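Filed under: Home & Garden > Laundry > Natural Dyeing

Dyeing old cotton with onion skins is such a cheerful way to spend an afternoon! Save the brown papery skins in a bag until you have 133 grams, which gives a lovely strong gold on a couple of pillowcases.

Wash the cotton first, even if it's clean, and leave it to soak overnight in plain water. Simmer the skins for an hour in your biggest pan, then strain them out - the colour is gorgeous already.
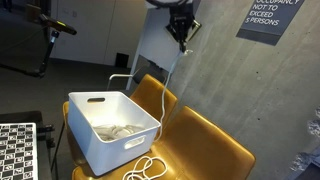 Can you use red onion skins as well? Mix in as many as you like, though they pull the shade towards a greeny brown.

Lower the damp cotton into the dye and keep it just under a simmer for an hour, stirring now and then. Let it cool in the pan, rinse until the water runs clear and dry it out of the sun. My first lot, done in July, is still bright!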